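Stories > Short Fiction > The Waiting Arm

Stories | Authors | Archive | Submit | About

The Waiting Arm

In February they gave me the fault that the others did not want. The planner for the two arms, which we called Jilano, sometimes stopped in the middle of a job and did nothing. It did not report an error. The motors were on, the cameras were on, the log continued to write its lines. Then, after a time that was never the same, the arms moved again and finished the work as if it had been a pause for breath.

I was new at Hostico, and I was also new in the city. I believed that a person who comes last should take the thing which is left on the plate. So I took it.

The job was simple to say. One arm should go down to the yellow bin and hold it. The other arm should come over the bin and take out the tool. Each arm had its own small program which asked for a piece of the air before it went there. If the air was free, Jilano gave it. If the air was promised to the other arm, the program had to wait and ask again. I found this polite. In my first language there is a word for the moment when two people meet in a door and each one says "please, after you," and both of them stay outside. I think English does not have this word, and I needed it every day.

I read the log from the evening until the cleaning machine came through the corridor. I printed the pages, because on paper I can see a thing that I cannot see on the screen. On page 20 I drew a line with a pencil under the number 908. It was the request where the left arm asked for the air above the bin. The planner gave it. In the next line the right arm asked for the same air, and the planner gave it also. Then both promises were taken back, and both arms asked again, and so it went down the page like rain on a window.

The two programs used the same clock. They waited the same time, to the last digit, and they came back to the door together.

I changed one line. I gave the right arm a waiting time a little longer than the left one. It felt like a cheap thing to do after so many nights. I started the job from the beginning and put my face near the monitor with the wrist camera, and I did not touch the keyboard.

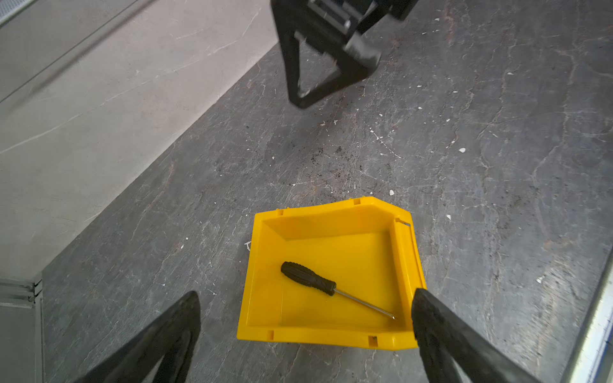
Cao, over the speaker on the desk, wanted to know why I had made one of the arms slower, and if I had asked the right arm about it.

I said that the arm had no opinion. I said that the delay was so small that a person could not see it.

There was a silence on the line – the kind where one can hear somebody else's kitchen. Then the voice said that the delay was fine for two arms, but in the spring there would be 3, and what would I do then, make a list of who is more important? I had no good answer. I wrote the question on the back of page 20.

I should explain that I had never met Cao. The name was in all the old files, at the top, beside comments so short that they were almost rude. "Do not trust this." "Works, I don't know why." "Ask twice." I had imagined an old man with a beard. The voice was neither old nor young, and it always called late, when I was the only one in the room, and it never said hello first.

That night we wrote the thing again. We did not do it with a list. After each refusal the program would throw a kind of dice, and wait as long as the dice told it, and only then ask. If it was refused again, the dice became bigger. I typed and Cao read my lines on the other side, and when I made a mistake I heard a small noise with the tongue. My grandmother made the same noise when I put too much salt.

We ran the job 401 times in the simulator. It never stopped. The waits were ugly to look at, some long and some short, with no order in them, and I could have watched them until morning.

"Now you can put the arms the same again," Cao said.

I took away my little delay. I was glad to do it. I know that it is a number in a file, but I had not liked to see the right arm always go second.

When I had saved everything, I asked what the name at the top of the file meant, Jilano. Cao said it was a railway station, a very small one, where two lines came together and there was one platform. When Cao was a child the trains from both sides used to stop before it, far out in the fields, and wait for each other. One could see the lights of the one train from the windows of the other. People in the two trains waved.

I asked which train went first.

But the line had only the kitchen in it, a tap running, a plate put on another plate. I turned off the monitor. Behind the glass the motors made the low sound that they make when they hold a position, and I stood with my coat on and listened to it a while before I went down to the bus.

Recent stories
Grorkico, After Closing
The Man Who Oiled the Bells
Letters to a Conveyor
A Map of Small Delays
Salt, Second Drawer

Previous | Next | Back to top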